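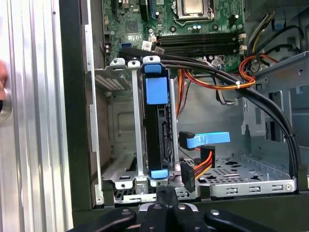

Saying the awkward thing first: an afternoon with Iestyn Wogan

Iestyn Wogan met his partner at sixteen minutes past nine in the morning, on the platform at Potport, and he can still tell you which train was late. "Mine," he says. "Hers was fine. She stayed on the platform and let it go, and I didn't find that out for two years!"

I'd come to talk to him about the long middle bit of relationships, the part after the butterflies and before the silver anniversary, because his evening talks on the subject have been filling the upstairs hall in Beddoe since March. I went to one expecting folding chairs and embarrassment. There were folding chairs, certainly, but I laughed so much I had to borrow a tissue from the woman beside me, and I went home and had the best conversation with my husband that we'd had in ages (it was over the bins, but still).

His main idea is wonderfully plain. Couples who have been together a while stop asking each other questions they don't already know the answers to. "You ask what's for tea. You ask if the car's booked in. You can go a whole winter like that and be perfectly pleasant," he says. "Then one of you says they've never liked the seaside and the other one has booked the seaside for 20 years."

That was him, by the way. Flinberg, every August, the same guest house. 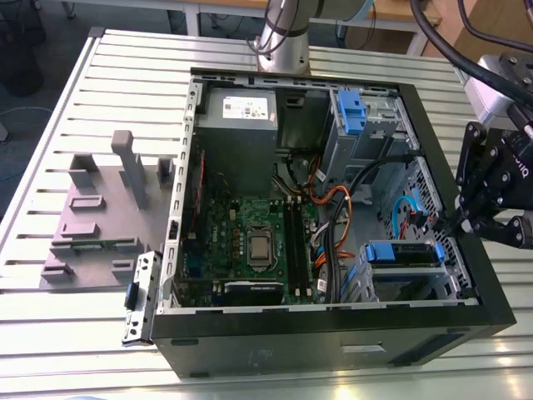 So he started writing questions on the backs of envelopes and leaving them by the kettle. What did you want to be when you were ten? Who do you miss? Which of my friends do you find hard work? Some got a one-word reply in biro and some got a whole evening. He kept them all in a biscuit tin, and when I ask how many there are he goes and fetches it, which takes a while as it has been moved to make way for the ironing board.

There are 852. He numbered them one wet weekend. He reads me a few and I'm allowed to repeat number 62, which asks: "When did you last pretend to be asleep?"

"She wrote 'Sunday' and underlined it," he says, delighted.

What I like so much about him is how little he minds looking daft. He is quite happy to tell a room of strangers that he once sulked for three days about a lampshade. He thinks sulking deserves far more attention than rows do. A row has an end. With a sulk, he says, you've handed the other person a puzzle with no picture on the box, and you're cross that they haven't finished it.

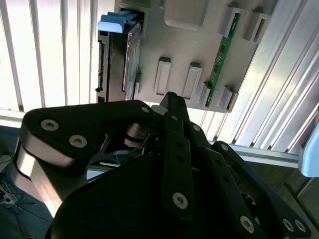
His cure for this is something he calls the Vitivau, after a word his partner misheard on the radio years ago and has refused to give up. If either of them says it, the other has to stop what they're doing and hear one honest sentence. It can only be one sentence. There's no replying until after the washing up. I tried it at home the same week and I can report that one sentence is terribly short and also plenty. Mine was about being interrupted. I won't tell you his, but it was fair.

I ask whether it works for people who have only just met. He's less sure. "In the first few months you're both still on your best behaviour, and I wouldn't want to spoil that for anyone. It's lovely! Enjoy it. But do say if you hate the seaside."
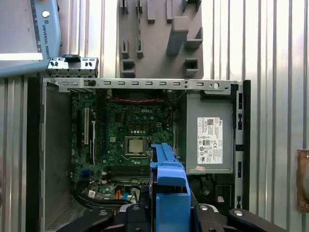

According to Alun Wogan, the envelopes would drive plenty of couples up the wall, and some people show love by leaving each other in peace. Iestyn nods hard when I bring this up. He has heard it before, more than once over Sunday dinner, and he agrees with a good half of it. Quiet is fine by him as long as both people have picked it. He'd just like them to check now and again.

We talk on until the tea has gone cold. He wants to know what I'd put on an envelope, and I say I'd ask my husband what he thinks about when he's mowing the lawn. Iestyn writes it down straight away and asks if he can use it.

The holiday question has been settled too, I'm pleased to say. This August they're going to the hills for the first half of the fortnight. The second half is still under discussion, and the guest house in Flinberg has been told to hold the room until the end of the month.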